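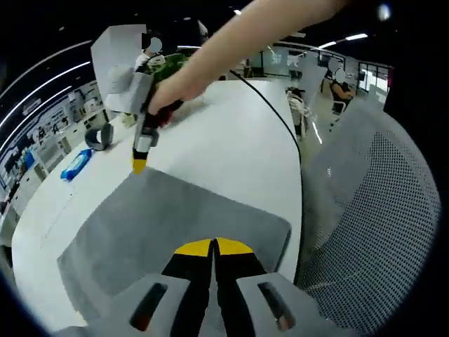 Have you ever stroked a felt hat and wondered how it holds together? I have, lots of times, and when I finally looked it up I was so pleased that I told everyone at breakfast. Most cloth is made from threads. In a woolly jumper the threads are looped, and in a cotton sheet they go over and under each other. Felt has no threads at all! It's just a big tangle of hairs, squashed together until they can't get apart. The grey mat on the white table looks like felt to me, and I like its rounded corners.

So how do the hairs get tangled? Well, a hair from a sheep is covered in tiny scales, a bit like the tiles on a roof. They're much too small to see without a microscope. When you wet the wool with warm soapy water and rub it, the hairs creep past one another and the scales catch. Keep rubbing and they get more and more stuck. The wool shrinks as well, and gets thicker - and you can't undo it. (Perhaps somebody at your house has put a jumper through a hot wash by mistake. I once did this to my favourite one and it ended up fitting my teddy, Fang.)

You can make a felt ball yourself, with a grown-up to help with the warm water. Pull off 3 thin wisps of sheep's wool and wrap them round each other. Dip the bundle in the water, add a drop of washing-up liquid, and roll it very gently between your hands. It will feel horrid and floppy at first! Keep going, and press harder once it starts to firm up. Rinse it, squeeze it and leave it somewhere airy to dry. Mine came out more like a potato, but I still keep it on my windowsill.

By the Ivura Craft Pages writer, September
Print this page | E-mail this page
Contact us | © Ivura Craft Pages | Back to top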